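About Us

Sarantis Tableware is a small shop run by Evanthia Liapis and Kosmas Nikolaidis. We sell everyday plates and bowls for families, mostly white and cream, along with children's pieces printed with cartoon animals. We started with one shelf in the back of the Kodell hardware store and now keep 454 patterns and shapes in stock.

Most of our customers mix a printed plate for a child with plain bowls for everyone else, and we buy with that in mind. The duck in the yellow cap is from our children's range.

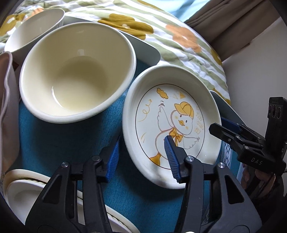

Antigoni Michailidis wrote to us in December that she had bought the plain bowls first and came back for the children's plates after her son kept asking to eat from his cousin's. She asked if pieces could be bought singly. They can, and there is no minimum order.

Orders are packed in our storeroom on Lenov Street. Plates go together by size and bowls are nested. Ifigeneia Katsaros checks rims for chips before anything is wrapped. We send out 600 parcels in a normal month and 1000 before the holidays. 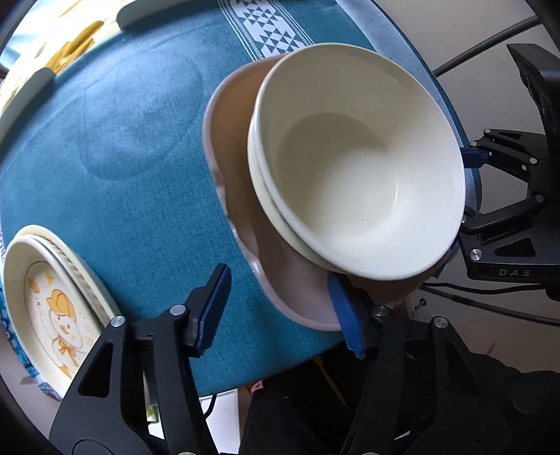
Bowl and deep plate stacked together, with a children's plate on top of a cream one on the table.

If a piece arrives broken, write to Magdalini Kalogeropoulos at the shop within 2 weeks and she will send another. Please keep the box until you hear from her. The shop opens at 10 a.m. and closes at 6 p.m. Parking is behind the building, off the side street.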